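Kiltosholm Issues Purchasing Guide for Garment Handling Grippers

FOR RELEASE Monday, August 17, 2020

Kiltosholm today published a purchasing and budget guide for laundries, uniform rental plants and returns centers that plan to add robotic garment handling to existing work tables. The guide covers gripper selection, station layout, spare parts and the order in which capital requests should be submitted. It replaces the planning sheet issued with the Surkero station specification.

The guide is written for plant engineers and purchasing staff. It treats the gripper, the table and the garment mix as a single line item. Earlier quotes from integrators listed them separately, and buyers were left with fingers that did not suit the goods on their tables.

Finger selection

Buyers are asked to sort their own goods by fabric weight and edge type before requesting quotes. Sweatshirts and other knits with ribbed hems are placed in a separate class from flat goods. A hem that twists or folds under itself presents several layers at the grip point, and the finger opening must be specified for the full stack. Block fingers with a flat inner face are the baseline in the guide. Padded and tapered fingers are priced as options. 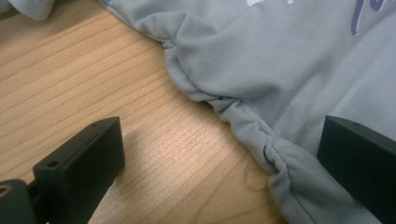 Table and station layout

The Surkero specification accepts standard office and workshop tables, provided the top is flat and the gripper has clear travel on both sides of the garment. Cable openings, dividers and organizers may stay in place if they are outside the working area. Plants should mark that area before the site survey and record the position of any opening in the top. 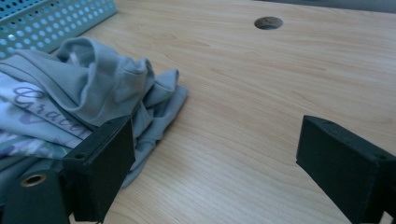
A table already on the plant's books carries no capital cost, but its height and stiffness must be entered on the survey form. Tables that deflect under load are to be braced or replaced at the buyer's expense. Lighting is budgeted per station. The guide calls for diffuse overhead light and advises against task lamps mounted on the table.

Spare parts and service

Each station order should include 2 spare sets of fingers. Fingers and mounting blocks are treated as consumables and should be charged to the operating budget. Controllers and arms remain capital items. Bullov will stock replacement fingers and fasteners for Surkero stations and will quote delivery in 3 business days for parts on the standard list. Baek will handle on-site installation and acceptance testing.

Acceptance testing uses 30 garments drawn from the buyer's own stock, with at least one item from every class named in the order. Printed garments are to be included where the plant handles them. Final payment falls due 55 days after the signed test report.

"Most of the budget requests we review are complete on the arm and thin on everything else," said Abundio Xolalpa, equipment planning manager at Kiltosholm. "The finger set, the table survey and the test garments need to be in the first request. Adding them later means a second approval and usually a second site visit."

Availability

The guide and survey form are available from Kiltosholm sales offices at no charge. Quotes based on the previous planning sheet will be honored through the end of September. Requests received after that must use the new form.

Contact: Kiltosholm Equipment Planning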